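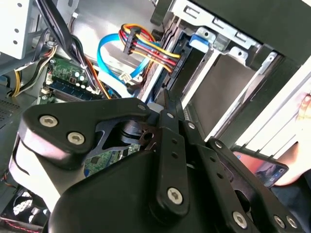 October 29, 2021
Bench notes, visitor demo, PC teardown cell
Present: Marilou Dagdag, Nahuel Mansilla, self (D. Galang). Visitors: the group from Grema, brought over by Amanuel Mamo.

Setup before the visit. Arm homed, wrist camera checked, gripper force limit left at the Wallov default. Controller running the Bivomgate build from last week, no local patches. Marilou wanted the newer build for the logging fix. Decided against it with people coming. Logging fix can wait until November.

Zero offset on the wrist was out after the tool change. Re-zeroed twice, second one held. Write the tool number on the sheet when you swap, please. It was blank again.

Format: short talk by Nahuel, then reach tests into an open desktop case, then questions. Visitors were allowed up to the yellow line during the talk and at the bench with the arm in reduced speed. E-stop with Marilou throughout. Not used.

Talk. Nahuel gave the usual figures. Cycle log stands at 1,810 reaches against the target of 2,000 for this phase. Of those, 813 are inside a case and the rest are on the flat fixture. Grema asked why the split. Answer: the fixture came first, and case work only started once the approach planner stopped clipping the side rails.

Demo part 1, cable side. Approach from above, fingers vertical, slow descent. Planner took a wide path around the cables, as it does when the depth image is noisy. Amanuel asked whether it could be told to push a cable aside. Not in this build. The contact model treats every cable as rigid, so it either avoids or stops. Mylene Sebastian has the soft contact branch in Dumlao but it has not been run on this arm.

Demo part 2, drive side.

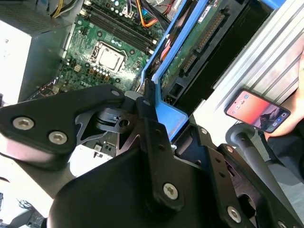

Clearance is still the weak point of this gripper. The finger is narrow enough for the bays but the housing behind it is wide, and the wrist has to roll to keep the plates off the case wall. That costs reach. With the fingertip up at the blue bracket by the drive bay, the housing and the big rounded plate already take up most of the lower camera view, so the operator has the tip and very little of what is under the hand. The Grema people picked up on this before we mentioned it. Their suggestion was a second camera on a fixed post. Marilou prefers moving the wrist camera outboard. Both need a new bracket. No decision.

Questions, short form:
- Payload: see data sheet, we do not test near it.
- Can it undo screws: no, separate tool, separate cell.
- Different case models: 6 so far. Blue plastic parts are easy for the segmenter, bare gray metal is poor, and worse under the overhead lamp.
- Cost: passed to Amanuel.

Issues noted
1. Wrist roll near the joint limit twice on the drive side. Warning only. Check the approach angle table.
2. Depth dropout on ribbed and shiny metal. Known. Try the lamp off.
3. Camera exposure hunts when the bench light changes. Lock it.
4. Clock on the logging PC is off from the controller. Nahuel to sync.

To do
Danilo: approach angle table, bracket sketch with both camera options.
Marilou: exposure lock, then the newer build on the spare controller.
Mylene: can the soft contact branch run in simulation with the current finger model?
Amanuel: send Grema the cycle log summary, totals only.

Arm parked, air off, case left open on the bench for tomorrow's runs.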